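Lists > Members > Visits and Open Days

19/02/2026
Posted by Yeison Arboleda

Hi everyone,

Tineke Van den Broek wrote:
> Did anyone make it to the open day at Rawat? I had to bail at the
> last minute and I'd love to hear if the teardown cell is worth
> the drive. Was it running, or just parked with a banner on it?

Tineke, it was running! I got there right when they opened and stayed way longer than I meant to (sorry to Ulises, who was my ride). They took us through in groups of 30, and ours had Sivaprasad Poojary doing the talking, which was lucky for me as he didn't mind my questions one bit.

The cell takes apart old desktop PCs. The tower goes on its side on a slatted aluminum table with the side panel off, and the arm comes straight down into the case with a black gripper. The part I liked best was watching it reach for the processor socket, with memory slots on both sides and cables running down to the drive bay. I've skinned my knuckles in there plenty of times!

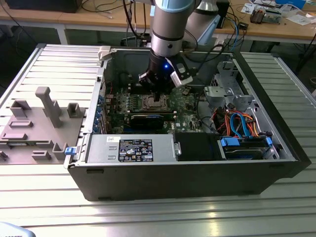
Questions from the floor

Somebody asked how many different cases it knows. Sivaprasad said 124 so far, and they want another 50 in by November. Cables are still the headache, he said, and for now a person pulls those. I asked about screws with chewed-up heads and got a big sigh, so I guess that's a no.

Yhon wanted to know about the software. It's called Komum and they wrote it in house. A setup for a new case takes roughly 5 hours, which seemed like a lot to me, but what do I know.

Parking is behind the Tralta building, by the way, and the coffee is free. They're doing another one in spring, so if you want to share a car, write me off list.

Yeison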